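Section 3: Setting Up the Darneo Heated Drying Rack

Before you start

Take everything out of the box, including the small bag of feet taped under the bottom flap. Most calls to our Trosulstead service desk are about that bag. You should have one base, two side frames, 10 heated rails, four rubber feet and a power cord. If you have nine rails, look in the box again. If you still have nine, call us, and have the part number (1451) ready.

Assembly

1. Push the rubber feet onto the base. They are tight. Warm water helps; swearing has been tested and makes no difference.

2. Stand the side frames in the base with the arrows pointing up. The frames will go in upside down if you insist, and the rack will then lean like a tired uncle.

3. Slide the rails in from the lowest slot upward. Each one clicks. If it doesn't click, it isn't in.

4. Plug the cord into the socket on the left frame first and the wall second.

Caution: Do not use an extension cord. Do not use the extension cord you are thinking of either, even if it is a good one.

Choosing a spot

Leave a hand's width between the rack and the wall. The rack warms the air and the air has to go somewhere. A small room with the door shut will get you damp wallpaper and, by and by, dry towels. Crack a window.

Houses wired before 1976 may have older outlets. Have them looked at before you plug in anything that makes heat, ours included.

First use

5. Run the rack empty on Low for one hour. It will smell faintly of factory. The smell goes away on its own.

6. Switch off, let the rails cool, and wipe them with a dry cloth.

7. Load heavy things on the lower rails and light things on top. Jeans on the top rail will bring the whole rack to the floor, usually at night.

8. Set the dial to 1 for shirts, 2 for knits and 3 for towels. There is no 4. People ask.

Note: Spin your wash as fast as the care label allows. The rack dries damp laundry. Dripping laundry is a plumbing matter.

Caution: Keep wool off setting 3 unless you know a very small person who needs a sweater.

Small items

Socks, washcloths and the like slip between the rails. Use the clip bar, or drape them over two rails at once. Dry new, strongly colored pieces apart from pale ones the first few times, as dye can move between damp fabrics that touch.

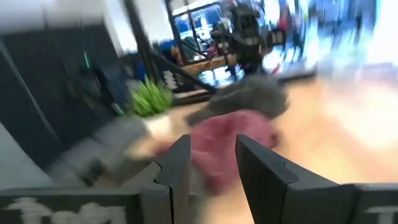
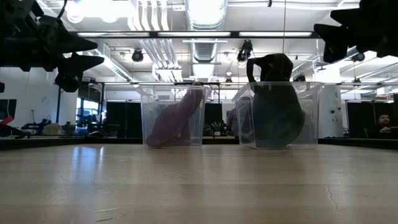 Razia Bugti wrote in after the January edition of this guide to say that two rails at once is fine for washcloths but hopeless for baby socks, and that she now pins hers to a coat hanger and hooks the hanger on the top rail. It takes her a minute, she says, and she hasn't fished a sock off the base since.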